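Pluromano Burger Counter: Set-up and Play Guide
Section 2. Laying out the counter

Read this section before you read the lid of the box. The lid says "ready in moments", and it may be, if you tip everything on to the table and call that ready. Laid out properly the counter takes longer, and it gives you a game that can be put away again afterwards.

The set is sold by Mykhailiuk in two versions. The instructions below cover the one with the Lornau racks. If yours came with a drawstring bag in place of racks, go to Section 4 and lower your hopes a little.

2.1 Before you start

You will need a flat table with room for the tray and a rack on either side of it. A light-coloured top helps if you are sorting small pieces under a poor lamp. A patterned cloth does not, whatever the catalogue photograph suggests.

1. Wipe the table and let it dry.
2. Peel the protective film from both faces of each rack. It is easy to miss the film on the underside, and a rack with film left on it slides about.
3. Wash the food pieces in 200 ml of warm water with one drop of washing-up liquid. Rinse them and leave them to air on a tea towel.
4. Check the pieces against the packing slip (form 133). Do this before you throw the box away. Claims for missing pieces are hard enough with the box.

Caution: Do not put the racks in the dishwasher. The leaflet calls them "dishwasher friendly", a phrase we have asked about and had no clear answer to. A damp cloth does the job.

2.2 Sorting the soft pieces
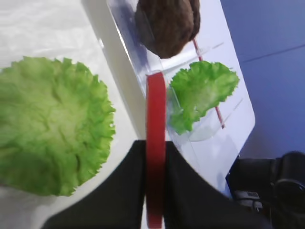
Lettuce is the piece most often put away badly. It is described in the leaflet as "self-straightening", and we would not rely on that. Leaves folded in the box should be opened by hand and laid flat for an hour or so before play. The leaves are not matched, either. Put the broad pale one down beside the smaller, brighter one and you could be forgiven for thinking they came from different sets. Both have frilly edges, both do the same job in a burger, and neither is a fault. Use whichever the cook prefers.

5. Open each leaf and smooth it from the middle outwards. Do not pull at the frill.
6. Set the patties down away from the leaves until you are ready to load the racks. A dark piece resting on a leaf leaves a dent that takes its time to go.
7. Throw away any leaf with a tear longer than 2 cm. Glue has been recommended to us several times and has not yet held.

2.3 Placing the tray and the racks

8. Put the tray in the middle of the table, long enough from the edge that a sleeve will not catch it.
9. Lay one sheet of plain paper inside the tray. Cut it slightly smaller than the floor of the tray so that it lies flat. Greaseproof looks more convincing and creeps about under the food.
10. Stand one rack to the left of the tray and one to the right.
11. Load the racks with pieces standing on edge in the slots. Leave spare slots between one kind of food and the next where you can.

Note: The leaflet claims that the racks "keep every ingredient perfectly upright". They keep thin pieces fairly upright. A slice of cheese will lean whichever way it likes, and it comes out of the slot just as easily when it is leaning. There is no need to wedge it with card.
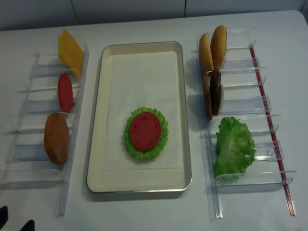

Fig. 2. The tray between two racks, with lettuce and tomato set down on the paper.

You do not have to fill every slot. A rack with gaps is easier for small hands, and it is quicker to see what has run out. We have seen advice to load the slots strictly in the order of assembly, bottom bun first. Try it by all means. It works until the first customer wants no tomato, and after that the order is anyone's guess.

2.4 Loading the second rack

Some households put all the bread on one side and everything else on the other. Others put the heavy pieces on the right and the flat ones on the left. We have no strong view, except that the person doing the serving ought to choose, and that it should stay the same from one game to the next.

12. Put bun halves in as a pair, in the same slot.
13. Put patties in together, in a slot next to the buns.
14. Leave the lettuce until last and give it a slot well clear of the others. 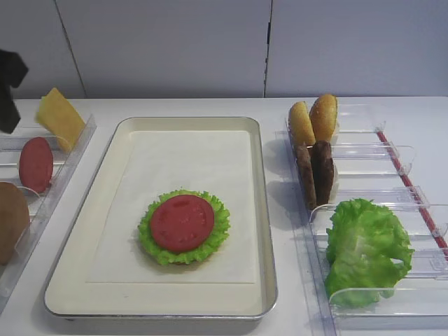 Pairs are worth the small extra trouble. A single bun half tends to roll round in its slot and has to be hunted for, while two will prop each other up well enough to be left alone. You can see the buns doing so at the top of the right-hand rack, with the patties side by side in the slot below. The lettuce further down is another matter. It spills over its divider, and it will do the same in yours, however it is folded. Let it. Pressing it down creases the leaf and buys you nothing, and it will be the first thing picked up anyway.

Caution: Do not stand drinks on the table while the racks are loaded. Besides the spill, a tumbler put down behind a clear rack is remarkably easy to forget.

2.5 Building and serving

15. Build on the paper, near the middle of the tray. A burger started against the rim ends up leaning on it.
16. Start with a base and add one piece at a time, letting go of each before reaching for the next.
17. Centre the tomato on the lettuce so that some green shows all the way round. The stack sits better for it, and you can tell at a glance that the leaf has not been left out.
18. Put the top bun on last. Lift the whole burger from underneath, with two hands.

Note: The box promises a burger that can be "flipped like the real thing". Leaving aside the question of who flips an assembled burger, the pieces do not fasten to one another. Serve it the right way up.

If the finished burger slides when you carry it, take off the top pieces and build again with fewer. There is a tall version on the lid with more layers than we have managed to keep together between the table and the sofa.

2.6 Moving the tray

The tray may be moved nearer to one rack once play has begun, and younger cooks generally do this without being told. The rated load printed in the leaflet is 300 g, food included. We can't say what happens above that, and the leaflet doesn't either. Move the tray with both hands and keep the burger low while you do it.
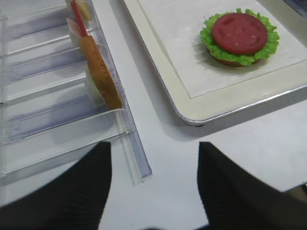

Stalus wrote in after the last edition to say that we were being hard on the racks, that theirs had been in use since October with nothing worse than a scratch, and that children find the right slot faster than any adult reading a numbered list. The last point is fair. We would still like to hear about the racks after a second October.

2.7 Putting away

19. Take the food out of the racks before lifting them. A loaded rack carried across a room will shed something.
20. Store the lettuce flat, on top of everything else.
21. Lift out the paper. If it is marked, replace it next time; if it is clean, leave it in the tray.
22. Stack the racks with a cloth between them, and keep the tray separate. The box has a moulded space for all three. On ours the lid then fails to close, and the advice from Mykhailiuk was to press harder, which we do not recommend.

For spare leaves and replacement buns, see Section 6. For cracked dividers, see Section 7, and keep your receipt.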